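I've been meaning to write about tablecloths for ages, which tells you what sort of blogger I've become. The blue one has been living in my head since August, when Farzana Magsi passed on a bit of cloth with daisies on it and I went completely soft over it.

My own kitchen table is a brown thing with a burn mark from the fondue year, and I've always just left it bare. But pale blue! With a flower! Everything looks nicer on it, even one little clear cup — the sort you'd normally bin after a party without a second glance.

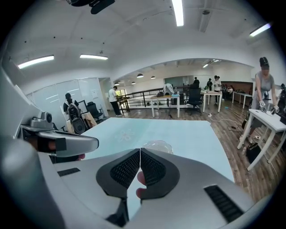
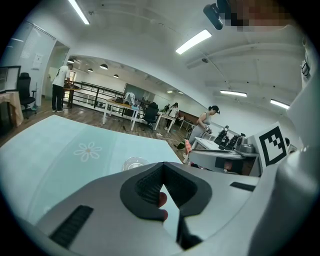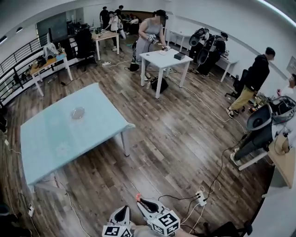

Tea & Table, no. 337

I do love see-through things on a pale colour. A clear cup nearly disappears until the light gets on the rim, and a shallow glass dish does much the same, so you can leave one out and the table still feels clear. Mine is going to hold hair grips and the spare key.

Cables are my other worry. Helmi Väisänen has had a power strip in the middle of her floor for as long as I've known her and swears she steps over it in her sleep. I can't. I've ordered a clip-on thing to run ours up the table leg and I'll report back.

Shazia Butt asked whether wipe-clean is better than cotton. Wipe-clean if you've got children or curry, cotton if you like ironing (I don't). Mine went through the wash at 30 and the daisies are all still there.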